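The Quartey had been making the noise since March. It wasn't a bad noise, more of a hum with an opinion, and it only came on above forty or when I turned left, so for a good while I drove to work by way of right turns and kept the radio up. You can live quite happily like that. I did, until the roundabout at Dundudgate, where there is no getting round the left turn (or the roundabout), and the hum turned into something like a spoon in a blender.

I limped it into the garage at Brotholm with the hazards going and a bus behind me. The man there listened with his head on one side, asked me how long, and I said oh, a week or so. He looked at the dust on the wheels and then at me.

"Wheel bearing," he said. "Front offside. 349, with the alignment."

I said I'd have a think, as if there was a second Quartey at home I could use in the meantime. 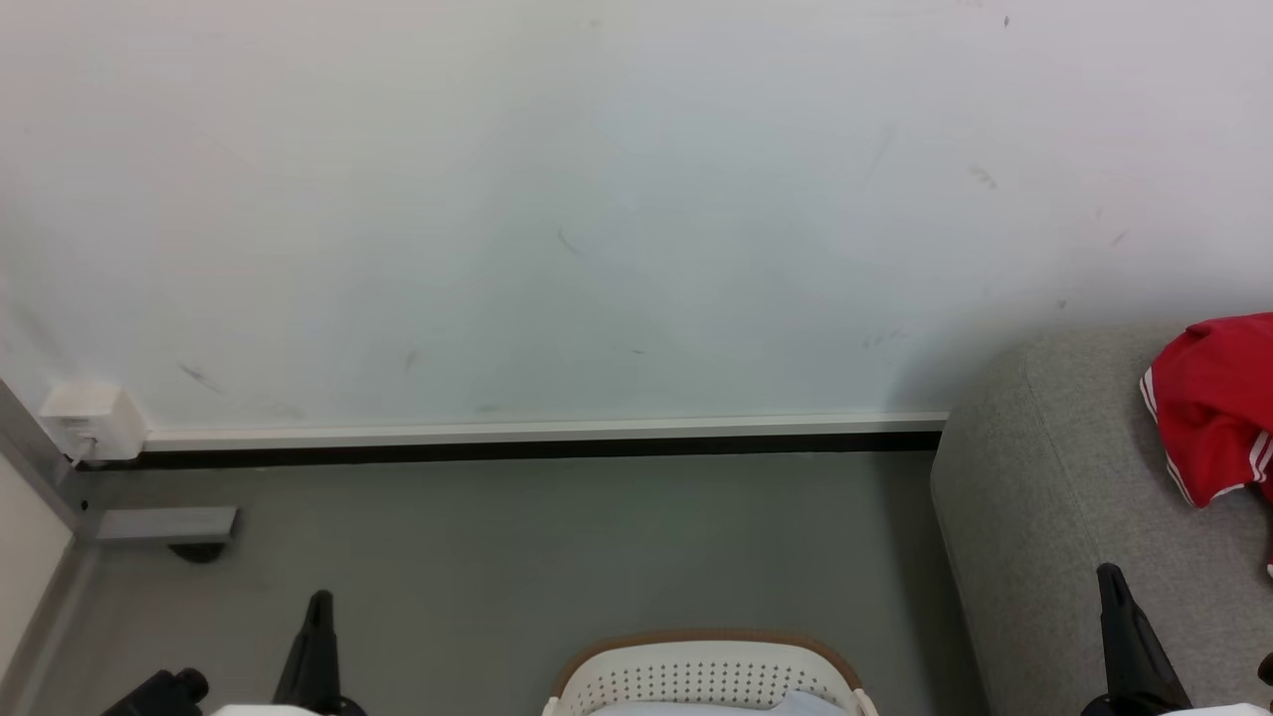
I've always done my worst sums about cars lying down. I got home on the bus, dropped my coat and lay there going through it: 349 for the bearing, tyres due before winter, and the car itself worth what, a decent bicycle? I stared at the wall over the skirting the whole time, all those dark scuffs and the one thin diagonal smudge in the middle, and by teatime I'd decided the smudge was the coast road to Prirnanow, with a speck up on the right for the lighthouse. We'd driven there the first weekend I had the car, my sister and me, windows down, chips on the dashboard, and the heater stuck on full in blazing sunshine! It never once let us down, that trip. It let us down on the way back, but that's a different matter and it was only the fan belt.

So I rang Brotholm and told them to go ahead. The man said it would be Friday, and did I know the brake pads were nearly gone too? I did not. Another 100, he said, and he'd throw in the labour while the wheel was off. I said yes before he could find anything else.

My sister came round that evening, supposedly to cheer me up.

"You should have scrapped it," she said.

"You cried when I said I might sell it."

"I was hungry."

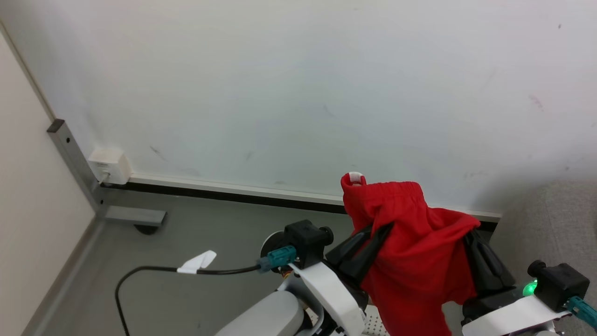 Friday came and I was at the garage before 9, far too early, like a parent at the school gates. The Quartey was still up on the ramp with its front wheel off, looking terribly undignified, and I found myself turning away to give it some privacy. It put me in mind of something bright red with an elastic waist, held up by its top for everybody to have a look at, tag or patch and all. The man showed me the old bearing in a rag. He spun it next to my ear and there it was, my hum, the whole spring of it, in a thing I could have put in my pocket.

"Do you want to keep it?" he said.

I did, a bit. I said no, paid, and turned left out of the gate.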